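## 3.2 Collecting demonstrations by hand

Most of our data comes from people holding the gripper themselves, with no arm attached. The operator carries the tool to the table, closes the jaws on an item and moves it, and the tool's own camera records the view that the policy will later get. We ran every session in lived-in rooms, clutter included, and used ordinary packaged snacks as the items (Figure 4). 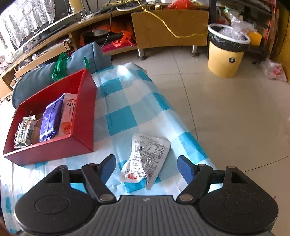
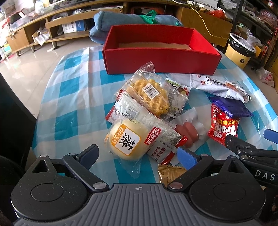
**Figure 4.** Two views from the hand-held grippers during the snack task, with the red box on the checkered tablecloth.

Wrapped food is a wonderful test for this kind of teaching! A crimped wrapper end can be pinched with almost no force, while a soft cake has to be held gently by its sides, and people switch between the two without thinking. We wanted the policy to pick up that habit from the demonstrations alone, so operators got no script for where to grasp. They were told only which items to move and to keep the tool's view clear of their free hand.

We recorded 611 demonstrations in total. Of these, 300 were collected with one gripper and 100 with a pair, one in each hand; the rest were practice runs and are left out of training. Lieselotte Meinecke checked the finger width signal on each kept run and trimmed the idle time at both ends.

For comparison, we also gathered 100 runs by remote control on the Brallberg arm. These were slower to record, and operators told us they missed the feel of the wrapper giving way - a complaint we share. We return to that gap in Section 4, where both sets train the same Osudholm policy.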